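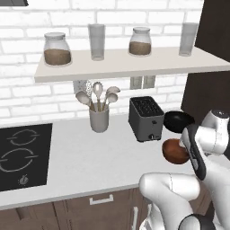 # The Paper Drawer

*What to keep, what to shred, and how one household in Hapeta got through 15 years of mail*

The filing cabinet came with the house. Nuwan Talukder and his wife bought the place on Curgate Street in 2005, and the previous owners left a four-drawer steel cabinet in the back bedroom with the key taped to the side. They were glad to have it. By the spring of this year, the bottom two drawers would not open more than a few inches, and the key had been missing for most of that time.

"I could tell you where the car title was," Talukder said. "It was in the cabinet. That was as close as I could get."

He needed it in March, when he sold the older of the family's two cars to a neighbor. It took two evenings to find. The title was in a folder marked DENTAL, between a warranty card for a Unerier dishwasher they no longer own and a school picture order form. The neighbor was patient about it. Talukder decided the cabinet had to be dealt with before anyone needed anything else out of it.

Paper is often the last thing people get to when they clean out a house. Clothes and dishes can be sorted by looking at them. A box of paper has to be read, or at least skimmed, and any sheet in it might be the one that matters. A person can clear a closet in an afternoon and then spend the same afternoon on one folder of bank statements.

## Start with the short list

The easiest way into a full cabinet is to ignore most of it. Before throwing anything away, pull out the papers that would be hard to replace and put them in one place.

For most households the list looks like this:

- Birth, marriage, divorce and death certificates
- Social Security cards and passports
- Adoption, citizenship and military discharge papers
- Deeds, vehicle titles and survey maps
- Wills, trusts and powers of attorney
- Current insurance policies

All of that will usually fit in one small fire-resistant box or a single accordion folder. Talukder used a document box he bought at the hardware store in Hapeta for less than $100. It sits on the floor of the bedroom closet. He and his wife both know the combination, and so does her sister, who lives across town.

A safe deposit box works too, with one caution. A will or a power of attorney locked in a bank can be hard to reach at the moment it's needed, depending on the state and on whose name is on the box. Ask the lawyer who drew it up where the original should live, and tell the person who will have to go get it.

Talukder's short list took a Saturday. He found both children's birth certificates right away and his own after lunch. Their marriage certificate didn't turn up at all, and they ordered a certified copy from the county clerk. He suspects it went out with a move before the house.

## Taxes

This is the part people worry about, and with some reason. The general guidance for federal returns is to keep the supporting records for three years after filing. The period runs longer in certain cases, such as six years if a large share of income went unreported, and seven if you claimed a loss from bad debt or worthless securities. There is no limit if a return was never filed. States set their own rules, and some of them look back further than the IRS does.

Many people settle on seven years and stop thinking about it. The returns themselves are thin, and plenty of accountants suggest keeping those for good, with the receipts and forms behind them going to the shredder when their time is up.

Records tied to property are different. Keep what you paid for a house, and what you spent improving it, for as long as you own it and then through the tax period after the sale. A new roof or an added bathroom can change the figure you're taxed on. The same goes for stocks and funds bought outside a retirement account, especially older purchases that a brokerage may not have tracked.

Talukder put each year's return in its own envelope, with the year written on the long edge in marker. He had been keeping the returns in date order already -- it was the one part of the cabinet that worked -- but the receipts were loose in the drawer below. He kept the last seven years of those and let the rest go.

## The long middle

Most of what is in a filing cabinet is neither precious nor taxable. It's phone bills, pay stubs, explanation-of-benefits letters, manuals, and statements from accounts that closed a long time ago.

Utility bills can go once the next one shows the payment went through, unless you deduct a home office. Pay stubs can go once you have checked them against the W-2. Credit card statements can go after you've looked them over, apart from any that back up a tax deduction or a warranty claim. Bank statements are worth a year on paper if you can't get them online. Check how far back your bank's site goes before relying on it, and remember that access tends to end when the account does.

Medical paperwork depends on the household. Someone in good health with nothing in dispute can match each bill to its insurance letter, see that it's paid, and clear it out after a year. Anyone with a long illness or an open claim should hold on to everything until it is fully settled. Vaccination records and surgery reports are worth keeping permanently, along with the names and doses of past prescriptions if there has ever been a bad reaction.

Loan papers should stay until the loan is paid. After that, keep the letter or release that says so. A paid-off mortgage should also show up in the county's land records, and a quick search will tell you whether it did.

Manuals took up most of one of Talukder's drawers. He had the booklets for two coffee makers, a bread machine, a crib and a lawn mower that was stolen. Nearly every maker now posts manuals online. He kept the ones for the furnace, the water heater and the sewing machine, which is older than he is. The rest went into the recycling bin, and so did the bag of mystery warranty cards underneath them.

## Setting it up again

The cabinet filled up the first time partly because it had too many folders. There was one for every account the family had ever opened, and a separate one for each child's school year. Filing a single bill meant finding the right tab among dozens, so bills got dropped in at the front.

The new version has five folders: House, Cars, Money, Health and School. Newest papers go in front. If something could go in two places, it goes in whichever one comes first in the drawer. Talukder's wife made that rule, and he said it has ended a surprising number of conversations.

There is also a tray on the desk for mail that needs something done to it. Everything else is opened over the recycling bin. Envelopes, inserts and offers go straight in, except for preapproved credit offers, which get torn through the name and account code first.

They switched the electric bill, the water bill and one of the two credit cards to paperless. The other card stayed on paper at his request. He says he doesn't look at it otherwise, and he once caught a double charge from a motel that way.

Scanning is a choice. A phone app does a fair job on a flat sheet in good light. Name the file with the date first, then the company, so the folder sorts itself, and keep a second copy somewhere outside the house. Scans are accepted for most tax records as long as they're readable. They won't stand in for a title, a certified birth certificate or a signed will.

Talukder scanned the short list and the home improvement receipts and stopped there. Some of the older receipts were on thermal paper and had nearly faded out, including the one for the back fence.

## Getting rid of it

Anything with a Social Security number, an account number or a signature should be shredded. A cross-cut machine is better than the strip kind. Small home models overheat, and most need a rest after a few minutes of steady use, so a cabinet's worth of paper will take several nights.

Talukder's shredder quit on the second one. He took what was left to a Brallura store, where shredding is charged by the pound, and watched it go into a locked bin. Many banks and credit unions hold free shred days in spring and fall, though a lot of this year's were called off. Call before loading the car.

Staples can usually stay in. Binder clips, plastic covers and spiral bindings have to come out, and that was the job the kids got, at a penny a clip.

The steel cabinet went to a neighbor who wanted it for sandpaper and drill bits. The family's papers are now in a two-drawer unit under the desk, and the lower drawer holds printer paper and a box of envelopes. The old key turned up in June in the pocket of a raincoat. Talukder walked it over the same day.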